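4. Half-time talk and what the players keep from it

4.1 Material

The material for this section was collected in the district rugby league competition of Fivivville, in which the clubs Tisarov, Zosdale and Major take part with their senior and reserve sides. We recorded 97 half-time talks. In fifteen of them the sound was too weak to be transcribed with confidence, mostly on windy grounds where the team stayed on the field during the break, and these were left out. The remaining 82 talks were transcribed in full and divided into 2800 utterances. An utterance is understood here as one instruction, question or remark, addressed to the whole team or to a part of it, which can stand alone without losing its sense.

All coaches knew that they were recorded, and they had received the general aim of the study in writing before the season. They did not know which features of their talk would be coded. One coach at Zosdale changed his position in the season and coached first the reserves and afterwards the seniors. His talks are counted with the side to which he was speaking on the day.

4.2 Coding

Each utterance was given one code for its topic and one code for its form. The topics were defense, attack with the ball in hand, kicking, discipline, effort, and organization of the interchange. The forms were direct instruction, question, praise, blame, and report of what had happened in the first half. When an utterance belonged to two topics, the coder chose the one that was named first. This rule is simple and perhaps too simple. A sentence such as "keep the line and do not give them the penalty" was coded as defense, although the coach may have been thinking mainly of the penalty.

A separate code was given when the coach pointed to something written or drawn while speaking. Boards differ much from club to club in their size and in the place where they are kept, and we did not try to make them equal.
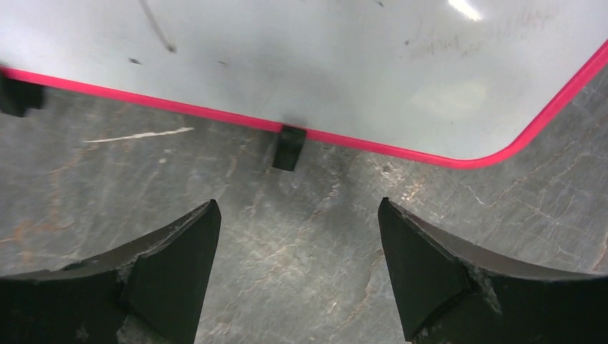 Figure 3. White board with a pink-red rim.

Two coders worked independently on the same talks and met after each club was finished. Disagreements were mainly between "effort" and "defense", because in this sport a coach who asks for more effort very often means effort in the tackle. We decided to use "effort" only when no action on the field was mentioned. After this decision the coding of Tisarov was done again from the beginning, so that the three clubs can be compared.

4.3 Recall by the players

After the match, and before they had showered, players were asked to tell in their own words what the coach had said at half-time. The interviews were short and were held one by one in a corner of the clubhouse or beside the bus. We asked no leading questions. If a player said that he could not remember anything, the interviewer waited a little, thanked him and went to the next one.

A remembered item was accepted when it matched the topic of an utterance in the transcript and did not contradict its content. The words did not have to be the same. Several players used the words of a teammate and gave them to the coach, and these items were accepted only if the coach had also said something of the same content. Items that came from the warm-up or from a training evening were put aside, even when the player was sure that he had heard them at half-time.

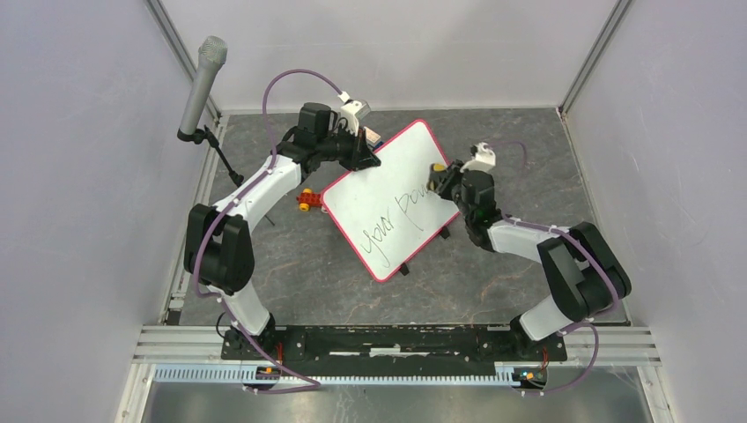

Yuk-lan Chiu

4.4 Results

Defense was the most frequent topic in every club, and it was also the topic that players recalled best. This is not surprising, as the two things may simply follow each other. More interesting is the topic of kicking. It took a small part of the talk, but the halves and the fullback recalled it nearly always, while forwards almost never did. It seems that players listen for their own work and let the rest pass. The same was seen with the interchange. Bench players recalled the order of the interchange in detail, including changes which were later not made.

Among the forms, the direct instruction was recalled more often than the report. Coaches at Major used many reports in the first part of their talk, for example how a try had been conceded, and the players there remembered that the coach had been unhappy but seldom what he had described. Questions were rare in all clubs. When a coach asked a question and a player answered it aloud, the item was well recalled by the other players in the same position group. When the coach answered his own question, this effect was absent.

Blame and praise behaved differently from our expectation. We had supposed that blame would be remembered more strongly. In the senior sides there was little difference between the two. In the reserve sides praise was clearly recalled better, above all when it was given to a player by name. We have to be careful with this result, because the reserve coaches gave little blame in general and some talks contained none.

The score at the break had some influence. Teams that were behind heard longer talks, with more topics and more speakers, and their players recalled a smaller share of what was said. At Tisarov the captain regularly spoke after the coach, and in lost matches the assistant spoke as well. Players then often mixed the three voices. A prop from this club gave us a very exact account of the instruction to slow down the play-the-ball, but he had it from the captain, and the coach had asked for the opposite some moments earlier.

4.5 Limits

The recall was tested only once and close to the end of the match. We do not know what remains at the next training. Injured players who had left the ground were not interviewed, and two of the coaches asked us not to speak with players who had been sent off, which we respected. It must also be said that recall is not the same as following an instruction. A player may forget the sentence and still move up faster in the line, and another may repeat it perfectly after having missed every tackle on his side. For that question the match video would have to be coded together with the talks, and we had usable video only from the home games of Zosdale.

The weather should be mentioned too. In August several matches were played on heavy ground, and the breaks were shortened by agreement between the referees and the clubs. The talks from these matches are shorter, but the share of each topic in them is close to that in the rest of the material, and we kept them in the analysis.

82 shares | 3 comments

Contact | Copyright, the author | Back to top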